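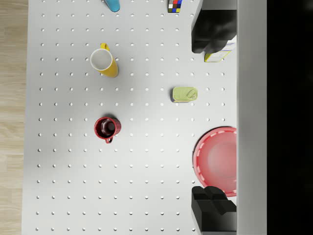
I finally got the planner to stop being weird about handles, so I'm writing it up before I forget how I did it.

Quick catch-up for anyone who missed the May post. I've been building a little pick planner called Dinu in my spare evenings. It takes whatever the wrist camera sees in simulation, guesses where the mugs and bowls and tins are, and proposes grasps. Then a second piece checks whether the arm can get there without knocking the neighbors over. The second piece was fine. The first one was driving me up the wall!

The trouble was mugs seen from overhead. My pose estimator found the round opening every time (circles are easy) and then picked a handle direction more or less at random. With a yellow mug whose handle points one way and a red one whose handle points the other, it would happily give both of them the same answer. The grasp scores looked great, too, so I spent two whole evenings blaming the gripper model.

Perla Tlapale was the one who asked if I'd looked at the shadows. I hadn't. On a light pegboard a soft gray shadow sticks out from the base of a mug a lot like a handle does, and in all my training renders the light came from one side. The network had learned the light. Ouch.

So I rendered 3,000 new views with the light moved around and the handle angle picked separately from everything else. I also held back 378 of them for testing, which I should have done the first time – I know, I know. Training went overnight on the old desktop under my desk, and the handle guesses are now good enough that I've turned the debug arrows off.

The other fix was dull but worth having. The planner used to throw out any object that touched the image border, so a bowl half hidden at the side just didn't exist as far as collisions went. Now partial objects stay in the map as "don't touch" blobs until a later view fills them in. It's slower by 800 milliseconds per plan and I can live with that.

Next up is the flat tin. Top grasps on something that low keep putting the fingertips into the table, and Aba Tetteh has a trick with the approach height that I want to try first.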